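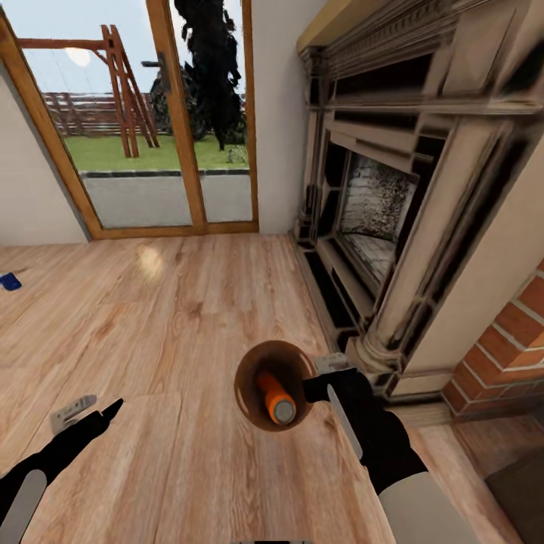

Living room render: light plank floor, brown bowl, orange cylinder with a gray end cap.

Setting Up a Room for Movie Night

By Wondimu Araya

Most complaints about picture and sound at home come from the room. The steps below apply to any projector or large TV and need a tape measure, a roll of painter's tape and an hour of daylight.

Screen height
Sit in the main seat and have someone mark your eye level on the wall with tape. For most sofas the mark lands between 37 and 38 inches from the floor. The lower third of the picture should cross that line. A screen hung over a fireplace will be too high, and tilting it down corrects the glare but does little for the neck.

Seating distance
Multiply the screen width by 1.5. Put the front row there. Dining chairs can go behind the sofa if the seats are higher than the sofa cushions by four inches or more.

Light
Close the curtains, wait five minutes, then look for leaks. The usual one is the gap above the rod. A strip of dark felt pinned along the top of the curtain closes it. Lamps go behind the viewers or behind the screen, never beside it. One 800-lumen bulb is too bright for viewing but fine for intermission; put it on a dimmer or a separate plug.

Matte surfaces around the screen help. Glass-front frames on the side walls should come down or be turned.

Sound
Bare plank and tile floors reflect dialogue and make it hard to follow. Lay a rug between the speakers and the front row. If voices are still thin, switch off any "cinema" or "stadium" mode before touching the volume. Place a soundbar flush with the front edge of its shelf. Set back even a few inches, it bounces sound off the shelf top.

Turn off motion smoothing as well. It goes by a different name on every brand and is usually found under picture, then advanced or expert settings.

Discs
Wipe from the hub straight out to the rim with a dry microfiber cloth. Do not wipe in circles. For fingerprints, use a drop of dish soap in lukewarm water, rinse, and pat dry. Store cases upright, away from radiators. Keep the room under 69 percent humidity; cardboard sleeves warp well before the discs suffer.

Snacks
Use wide, low bowls on the floor side of the seat. Unwrap candy before the movie starts.

Cables
Run power and signal cables on opposite sides of the stand. Where they have to cross, cross them at a right angle. Label both ends.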